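Search this site
Type and press Enter

Drovdale Walking Program: Spring Progress Report to the Barros Fund

5/1/26

Dear friends at the Barros Fund,

I always mean to write these reports in a crisp, businesslike way, and I always end up telling you more than you asked for, so please get yourself a coffee first. It has been a good spring in Drovdale, a busier one than I had planned for, and your grant has been behind nearly all of it.

As a reminder for anyone new to the Fund, the money pays for guided walks for older adults and for people getting back on their feet after an illness or a surgery. We had hoped to run two walks a week by now. We are running three, with the extra one added in March when the waiting list for the gentle group got longer than the group itself (a nice problem, but it didn't feel nice to the people on the list).

Who is walking

We have 448 people signed up, and they made 1336 visits between the start of the year and the end of April. Plenty of those are regulars who would come out in a hailstorm if we let them. What pleases me more is the number who came once last fall, disappeared over the winter, and then turned up again when the weather softened. I had quietly given up on a few of them and was delighted to be wrong.

The gentle group is still our heart and soul. They walk for half an hour, stop whenever anyone wants to stop, and talk the whole way. One woman told me she had not been past her own mailbox on foot since her hip operation, and she has now done the short loop every week for two months. Her daughter wrote us a lovely note, which I've asked permission to share with you and will send along separately once I hear back.

Walk leaders

We trained 16 new leaders in February and March. The training runs over two Saturdays and covers first aid, pacing a mixed group, and what to do when somebody says they're fine and plainly isn't. Anderson Caldeira rewrote the pacing section from scratch and it is so much better than the old one, which I can say freely because I wrote the old one.

Two of the new leaders have already had to step back for family reasons, so we are still a little thin on weekday mornings. I have been covering some of those walks myself. I can't pretend it's a hardship, but it does slow down the paperwork, as you may have noticed from the date on this report.

Routes

We settled on the paved Mondent route for the gentle group after trying three others. The Draradden loop is prettier, I think, but the gravel is hard going with a walker or a cane, and there is a steep bit near the end that comes just when people are tired. We've kept it for the brisk group, who love it and would be cross with me if I took it away.

The concrete is easy underfoot, and there are stretches where the trees throw a bit of shadow over it, something we will all be grateful for once the hot weather gets here.

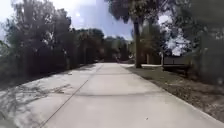 Money

Spending is close to budget overall. Leader training came in under, mostly on account of the church letting us have their hall for free, and transportation came in over. More people than we expected need a ride to the start, and the van rental went up in January. With your agreement, I'd like to move what is left in the training line across to transportation to carry us through the summer. A full breakdown is attached for your bookkeeper.

What's next

In June we move the start times an hour earlier to beat the heat, and we'll hold our first evening walk for people who are still working. I have 17 names down for it already. I'd also like to talk with you about a second year of funding, and about whether a few folding stools could come out of the equipment line.

You would be very welcome to join us any week you like. Bring comfortable shoes and expect to be talked to.

With real thanks,
Program Coordinator, Drovdale Walking Program

Recent updates
Winter Progress Report to the Barros Fund
Summer start times for all groups
Become a walk leader: dates and how to apply
Getting a ride to the Mondent route
What to bring on your first walk

Get our newsletter
Walk news once a month. Enter your email address to subscribe. You can unsubscribe at any time.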